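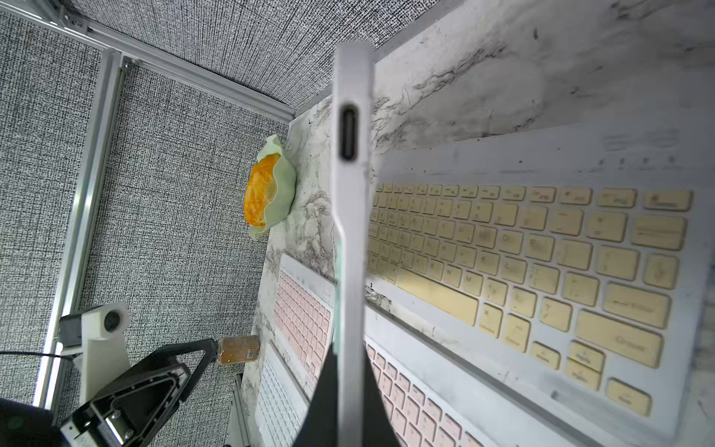
A reply under my last post wants to know why anyone would buy a Voltetti over a hybrid when the nearest fast charger is in Trornham. Fair. I live 14 miles from Trornham and I ask myself the same thing most mornings.

2/ The brochure says 257 miles on a full battery. Mine has seen that number once, parked.

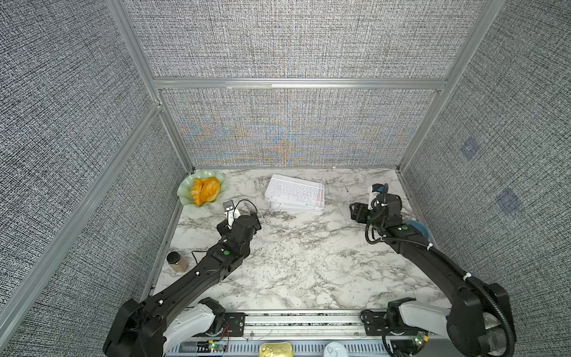

Friday, desk side.

3/ Konudia now says it will put chargers at 17 rest stops by the end of September. It said this last September too, with a nicer map.

4/ Lacroix will sell you a home charger for roughly 2,000 dollars. Installation is extra. So is the cable, if you want one that reaches
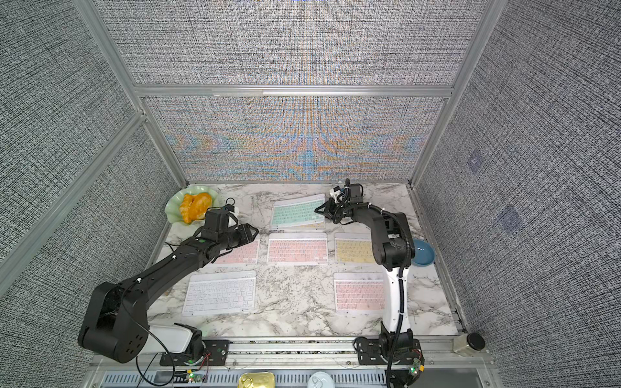
the car. I measured my driveway twice and then priced the longer one, which costs more than my first car did.

5/ Would I go back to gas? No. It's quiet, it's quick, and I've read more books in the Trornham parking lot than I did in college.
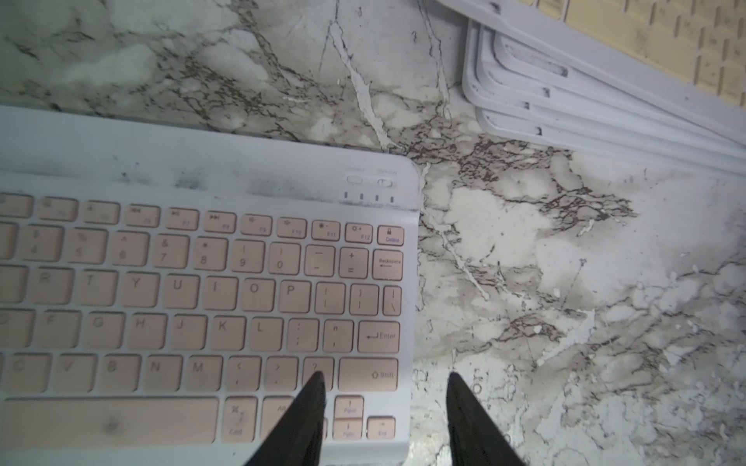 6/ Things to ask the dealer
Does the heater count against the range? Mine said "a little." Bring a coat.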